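The Cable Corner: a little gallery from the workroom

Posted 3 April 2021 by Sorcha Niven

Anyone who visited us before the winter will remember the state of the workroom, and I do mean remember, as Leopold still brings it up whenever he wants to win an argument. It began as the room where we put things down for a minute. Then it became the room where things stayed. Parcels came in, got opened, and their boxes went back on the nearest flat surface with the packing paper sticking out of the top, and every charger and lead that any of us had ever owned made its way in there sooner or later to live in a heap behind the door.

So in the quiet weeks we set to and sorted it, Heidrun Leitner and I doing most of the heavy work and Leopold Lanz doing most of the reading out of old instruction leaflets (he does it very well, and I now know far more than I wanted to about descaling). I promised Seraina some pictures when it was done. She has a room just like it, poor thing, and is thinking of tackling hers in June. Well, Seraina, it isn't done, but I'm keeping the promise anyway. Make yourself a cup of tea, as I do go on.

We began with the boxes. My feeling has always been that you keep a box if you might one day have to send the thing back, and Heidrun's feeling is that this day never comes. We met in the middle: boxes for anything still under guarantee are allowed to stay, and they live against the wall, big ones at the back and small ones in front, so you can get at them without an avalanche.

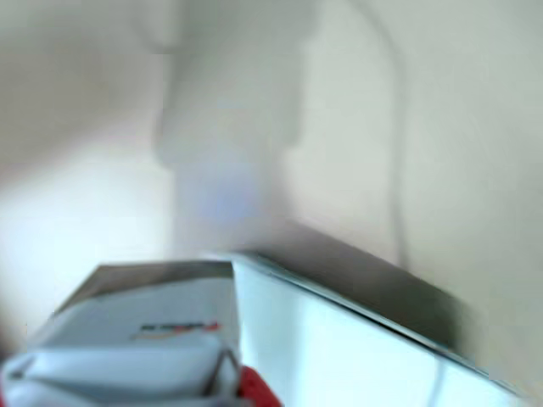 White boxes by the wall, large behind and small in front, with a cable hanging down beside them.

I've grown quite fond of that wall. We painted it ourselves a couple of summers back with a tin of Moser that Borghild Åberg had left over from her hallway, a creamy sort of white, and it makes even a stack of packaging look rather calm. Borghild says it looks better in our house than in hers, which was kind of her, although I did notice she never asked for the rest of the tin back.

The boxes that didn't earn their keep were flattened and taken off in the car. It took 2 trips, and Heidrun sang on both of them. Two Bultik storage tubs came home with us on the way back, the kind with lids that clip, and they have been marvellous for all the odds and ends that aren't quite rubbish and aren't quite useful either. One is labelled "plugs" and the other is labelled "ask Leopold".

Then there was the worktop, which I hadn't seen properly in so long that it was like having a new one. We cleared it a bit at a time, wiped each patch down with a damp cloth and a drop of washing-up liquid, and went along the grain as my mother taught me. I'd love to tell you there's a special product but there isn't. 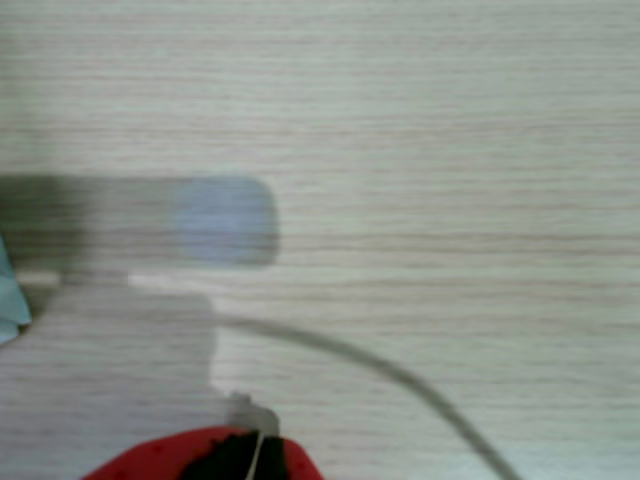 Cables were the part I dreaded most, and I'd put them off until the very end, when I had no excuses left. We tipped the whole heap out and gave each lead 5 minutes of our time at most. If we could find what it belonged to, it got a paper tag and went home with its owner. If we couldn't, into the tub. The trouble with a pale, straight-grained wood like ours is that a thin grey cable looping across it catches your eye straight away, so you can't pretend the job is finished when it isn't. I've come to think of that as a good thing. On the old dark table I could have left half a dozen of them lying there and been perfectly happy with myself.

For the ones that stay out all the time we're trying little fabric ties from Clastar, which Borghild swears by. They're soft, they don't pinch, and you can undo them with one hand while the other is holding a biscuit. I wanted to put hooks up along the wall as well, but Leopold is worried about the plaster, and having seen him with a drill I think I'm worried about it too.

The lamp is still undecided. Heidrun has her heart set on the tall one from Mirnus and I would like something small that clamps on at the back and leaves the surface free, as the light in that room is nice enough on its own for most of the day.

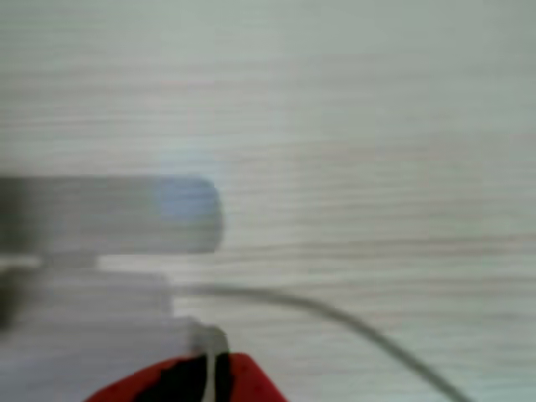 Whichever of us wins, it will have to be a plain one. We've agreed that nothing gets to live on the wood permanently unless it's used every week, and so far we have kept to it better than I expected, apart from one teapot and a seed catalogue. The teapot was mine. The next job is the shelf over the door, where Leopold keeps his magazines, and I shall be raising that with him gently, after supper, when he's in a good mood.

Seraina, do come and see it before you start on yours, and bring some bags with you. You're welcome to anything in the tub marked "plugs".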